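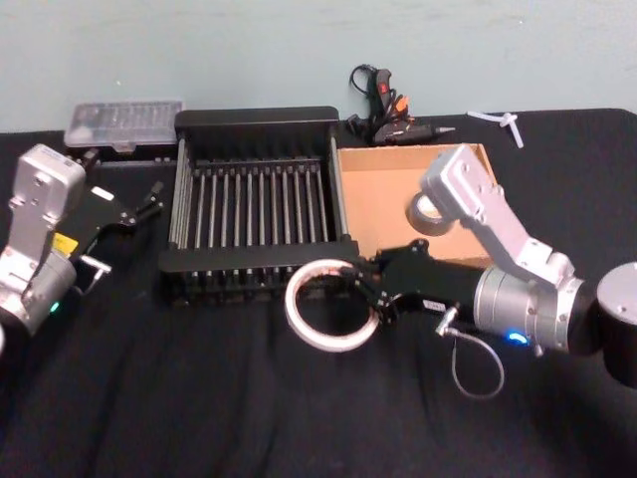 살림·수납 > 정리 이야기 > 같이 고민해요
작성자 닐루파르 | 4월 | 오후 9시

식기건조대를 그릇 말고 다른 데 쓰시는 분 계신가요?

안녕하세요, 늘 눈팅만 하다가 처음 글 남겨요. 이사 오면서 싱크대 옆자리가 좁아져서 쓰던 식기건조대가 갈 곳이 없어졌거든요. 버리자니 아깝고 해서 요즘은 작업 테이블에 올려놓고 테이프랑 얇은 책자, 봉투 같은 걸 세워두는 용도로 써보고 있어요. 살이 촘촘하니까 테이프를 세워서 끼워두면 굴러다니지도 않고 꺼내기도 편하더라고요. 그런데 남편은 볼 때마다 주방 물건이 왜 여기 와 있냐고 해요 ㅎㅎ 다들 어떻게 생각하시는지 궁금해서 여쭤봅니다.

tello_g
오, 저도 비슷하게 써요! 저는 냄비 뚜껑이랑 오븐 팬 세우는 데 쓰다가 지금은 아이 스케치북 꽂이가 됐어요. 다만 테이프는 저라면 건조대에 안 둘 것 같아요. 옆면 접착 부분에 먼지가 붙어서 나중에 뜯을 때 지저분해지거든요. 뚜껑 있는 투명 케이스에 눕혀서 넣어두시는 게 오래 쓰기엔 나아요.

라우리
윗분 말씀도 맞는데 저는 생각이 좀 달라요. 케이스에 넣으면 깔끔하긴 한데 뚜껑 열기가 귀찮아서 결국 테이프가 책상 위에 나와 있게 되더라고요, 저희 집은 그랬어요. 자주 쓰는 두 개만 밖에 세워두고 나머지는 케이스에 넣는 정도가 딱 좋았어요. 그리고 건조대 밑에 천을 하나 깔아보세요. 상판에 자국도 덜 나고 옮길 때 덜컹거리는 소리도 줄어요.

닐루파르 (글쓴이)
두 분 다 정성스러운 답글 감사해요! 천은 마침 깔아두고 쓰고 있어요. 건조대가 검정이라 천도 검은색으로 맞췄더니 한결 차분해 보이는 것 같아서 혼자 흐뭇해하고 있었답니다.

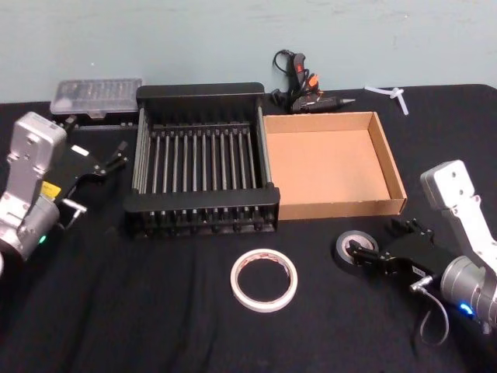

검은 천 위에 올려둔 건조대. 세로 살은 은색이에요.

은네카
색 맞춤 예쁘네요~ 벽색이 은은한 블루그레이라 검정이랑 잘 어울려요. 근데 검은 천은 먼지가 정말 잘 보이지 않나요? 저는 7개월 쓰다가 회색으로 바꿨어요. 하루만 안 털어도 하얗게 앉는 게 보여서 제가 못 견디겠더라고요.

tello_g
먼지 얘기 나오니까 또 한마디 거들자면 ㅋㅋ 그래서 제가 케이스를 권한 거예요. 천에 앉는 만큼 테이프에도 앉는다니까요. 물론 금방금방 쓰시는 분이면 상관없지만요.

라우리
저희는 포장할 일이 많아서 먼지 앉을 새도 없이 한 통씩 없어져요. 쓰는 양에 따라 다르겠네요.

로스티
저는 반대 의견입니다. 건조대는 그냥 주방에 두는 게 제일이에요. 저도 예전에 서류꽂이로 써봤는데 얇은 종이는 살 사이로 휘어져서 모서리가 다 구겨졌어요. 두꺼운 책자라면 모를까 봉투는 비추예요. 싱크대 옆이 좁으시면 접이식으로 바꾸시는 것도 생각해보세요.

닐루파르 (글쓴이)
아, 봉투 휘는 건 저도 좀 느꼈어요. 봉투는 서랍으로 보내고 테이프는 자주 쓰는 것만 세워두는 걸로 해볼게요. 천은 일단 돌돌이로 밀면서 버텨보려고요. 은네카님, 회색 천은 어떤 재질로 쓰세요? 너무 얇으면 금방 구겨질 것 같아서요.

은네카
저는 도톰한 면이에요. 그것도 구겨지긴 하는데 다림질 한 번 하면 며칠은 가요. 내일 치수 재서 다시 댓글 달게요!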